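Tiempo de lectura: 6 minutos

Los cajones de Perkstead

Llevo años escribiendo sobre fábricas y siempre me pasa lo mismo: me invitan a ver un robot y acabo hablando con la gente del almacén. En Perkstead fue así desde el primer café (malísimo, de máquina, pero lo pagaron ellos). Perkstead monta y repara pequeños aparatos de medida, de esos que llevan tornillitos que se te pierden con solo mirarlos, y en la planta trabajan 106 personas. La empresa quiere que, dentro de un tiempo, unos brazos automáticos se encarguen de sacar y guardar piezas. Lo han llamado proyecto Skuvley y en el pasillo todo el mundo tiene una opinión sobre el nombre.

Lo que más me sorprendió es que la parte cara del asunto empieza con las manos de los operarios. Antes de que un robot abra un cajón, una persona tiene que abrirlo muchísimas veces con unas pinzas de mano que registran cada movimiento. Me dejaron probar, claro, y qué torpeza la mía. Los dedos negros se ven enormes cuando te toca coger algo pequeño, y uno tarda un buen rato en dejar de pensar en su muñeca y empezar a pensar en la punta de la pinza. Tienen los bordes llenos de muescas, además, y yo les cogí cariño enseguida. 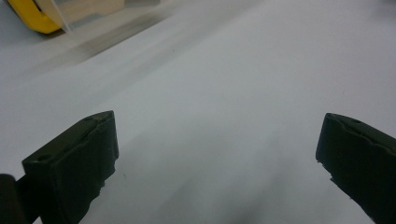 Un turno con pinzas

El trabajo se hace sobre un tablero liso y claro, sentado o de pie, a gusto de cada cual. Abrir, cerrar, volver a empezar. El objetivo del turno son 260 repeticiones válidas, y la palabra «válidas» trae cola: si el movimiento sale brusco, se descarta, y si te paras a rascarte la nariz, también. Una operaria con muchos años en la casa me contó que al principio llegaba a casa con el antebrazo cargado y que ahora lo lleva mejor, porque han metido pausas más largas y se turnan con el puesto de embalaje.

¿Es un trabajo mejor que el de antes? Pues depende de a quién le preguntes. Hay quien lo prefiere mil veces a pasarse la mañana recorriendo estanterías. Hay quien echa de menos precisamente eso, el paseo, la charla en la esquina de los cables, saber de memoria en qué cajón están las arandelas buenas. A mí esto último me parece más serio de lo que suena. El almacén de Perkstead maneja 821 referencias y una parte enorme de ese mapa vive en la cabeza de la gente, con sus manías y sus atajos.

Y luego está lo de enseñar. A los veteranos les piden que repitan gestos que hacían sin mirar, y de pronto descubren que tenían técnica: el toquecito para que el cajón no se enganche, la manera de entrar en diagonal y no de frente. Los cajones transparentes de marco amarillo, de los de toda la vida, resulta que tienen su ciencia. Yo tengo uno parecido en el trastero y jamás le había dedicado un pensamiento.

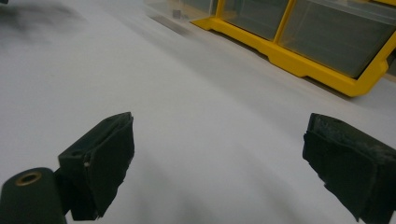 Dunleavy lo ve con menos entusiasmo que yo y me pidió que lo escribiera tal cual: «Nos están pagando el mismo sueldo por hacer el trabajo y por enseñárselo a una máquina, y eso son dos trabajos». Añadió que no le tiene miedo al robot, que le tiene miedo a la reunión en la que alguien decida cuánta gente sobra cuando el robot ya sepa.

Le trasladé la queja a la dirección y la respuesta fue correcta, educada y un poco blanda. Hay un acuerdo firmado en noviembre que garantiza los puestos mientras dure el proyecto, y un plus por cada turno de grabación. El plus existe, lo he visto en una nómina. Lo que pase después del proyecto no figura en ningún papel que me hayan enseñado, y lo pedí dos veces.

También pregunté por las grabaciones. En los vídeos salen manos y mangas, rara vez algo más, pero unas manos se reconocen, sobre todo si has trabajado diez años al lado de ellas. La plantilla consiguió que no se usen para medir el rendimiento de nadie. A mí me parece la mejor cláusula de todo el acuerdo, y fue idea de los del turno de tarde.

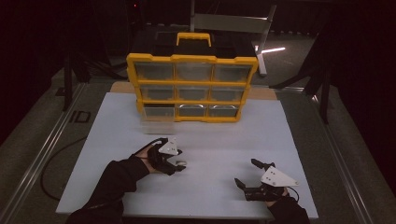 Lo que se llevan a casa

Antes de irme me quedé un rato mirando, con las manos en los bolsillos para no estorbar. Hay algo hipnótico en ver a alguien trabajar con dos pinzas a la vez, una para cada mano, ¡y eso que yo con una ya sudaba! Los más jóvenes le han cogido el truco rapidísimo y han acabado formando a gente que les dobla la edad, cosa que en esta planta no había ocurrido nunca y que ha dado lugar a bromas de todo tipo en el comedor.

Algunos ya piensan en aprovecharlo. Una compañera del turno de mañana quiere pedir el curso de mantenimiento de los brazos, que la empresa ha prometido abrir a toda la plantilla, y otro me dijo que él se jubila antes y que le dejen en paz con sus cajones. Los dos tenían prisa porque se acababa la pausa. Quedé en volver cuando llegue el primer brazo, y me han avisado de que el café seguirá siendo el mismo.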